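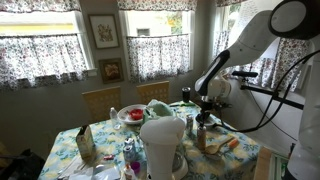
Dedero Robotics Club - minutes of the meeting, 2 Jan 2020

1. Minutes of last meeting
Accepted with one correction: the entry fee for the Onus student round is 90, already paid in October.

2. Kitchen task
The team is preparing the task "clear the table". The items must include a can, a pail with a bag and kitchen tools.
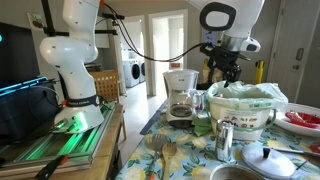
The members discussed if the can should start standing or lying. The rules permit both, so we will practise both. It was agreed to make 7 trials for each position and to write every result in the shared table, also the bad ones.
Action: send the question about the pail height to Onus.
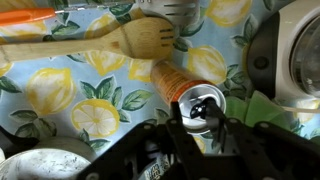

3. Software
Team Sầm asked to keep the old version of Lostness until the contest. Agreed - no updates before that. The log of run 554 is missing and must be searched for.

4. Other matters
The key of the store cupboard is to be returned after each session.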